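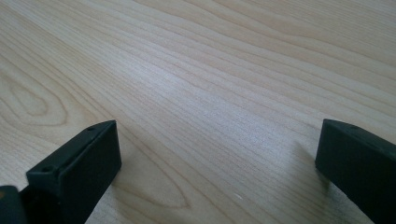 Is a bare table worth recording?

Chaminda Pathirana collects grasping examples for Porkon by hand, squeezing a gripper over wooden tabletops. He has 1000 of them now and wants more. I asked what the first 200 taught the system.

"Mostly my habits," he said. "I come in from the same side."

And the stretches with the fingers open and nothing between them? He keeps those. "It has to see the approach too."

Maybe. He had no test results to show me, and said to ask again in February.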